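Trultcombe Play Library: Block Sets and Sorting Boards, Your Questions

Last checked 9th May

We lend out sets of colored shape blocks and the boards that go with them. Parents, teachers and the odd suspicious grandparent write in with questions. These are the ones we get most, with the answers we can stand behind.

Will sorting blocks make my child smarter?

We doubt it. The boxes in the big stores make all sorts of promises about brains and school readiness, and we have yet to see one that says how anybody measured it. Sorting gives a child something to do with their hands and gives the two of you something to talk about. If that's worth a trip to the library for you, great. If you're after a head start in math, we can't sell you one, and we'd be careful with anyone who says they can.

What age is it for?

The makers tend to print an age on the lid. We go by the child. If things still go in the mouth, wait. Small blocks are a choking risk and no sticker changes that. Check with us before you borrow for a mixed-age house.

Color first or shape first?

Depends who you ask. The leaflet in our Bianchini sets says color, then shape, then both together, as if it were a law. Most kids we see do go for color, but plenty ignore it and build a tower. Let them. A child who puts a star with the cylinders may have a perfectly good reason and may even tell you what it is.

Are your blocks 3D printed?

Some are. You can feel fine ridges on the sides where the layers were laid down. People ask if printed blocks are "safe," and that's too big a question for a yes. It depends on the plastic, the pigment and how well the edges were cleaned up. We run a thumb over every edge before a set goes out. Ours are for hands and tabletops – not for chewing, not for the bath, and not for the dishwasher, where they can warp.

Wood or plastic?

Wood gets all the praise. It's nice to hold, sure. Painted wood also chips, and cheap wood splinters. Plastic is easier to wipe down. We own both and the return rate for damage isn't different enough to preach about.

Do I need a special sorting board?

No. The Arnuswood board in the catalog costs $74 and is, as far as we can tell, a flat piece of wood. A plain cutting board does the same work. Get one big enough to leave bare space between the groups, and keep it for play once you've stopped cutting onions on it. A pale, matte surface is good because strong colors are easy to pick out on it. Some people worry that a striped board will confuse a child. We think that's a stretch.

What does a sorted board look like?

Looser than you'd think. The groups don't need to be in rows, and blocks of one color can touch, lean or sit one behind the other. A red cylinder and a red star side by side make a group. So do a couple of blue blocks in two different shapes.
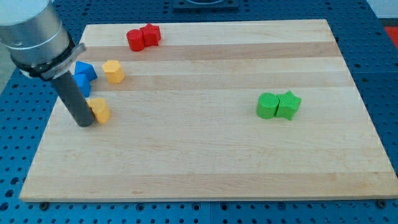 How do I clean the set?

Warm water, a drop of dish soap, a soft brush for the ridges. Dry everything with a towel before it goes back in the bag. We've tried the spray sold for toys and couldn't tell the difference from soap, apart from the price. Don't soak a wooden board. Wipe it, stand it on edge and leave it alone overnight.

We lost a block. What now?

Tell us. We don't charge for the first one. Look under the couch before you write, and in coat pockets. If it's truly gone, we'll swap in a spare when we have that shape, though the color may be a little off. Please don't send a block from another set to fill the gap. We always notice.

How long can I keep a set?

The loan is 30 days. You can renew once if no one is waiting. Sets from the Nindau branch have to go back to Nindau, and yes, we know that's annoying. We've asked.

Can I reserve for the summer?

June bookings are open now at the front desk. Ask for set 93 if you want the printed blocks, or set 525 for painted wood. Boards are a separate loan, so mention it if you need one.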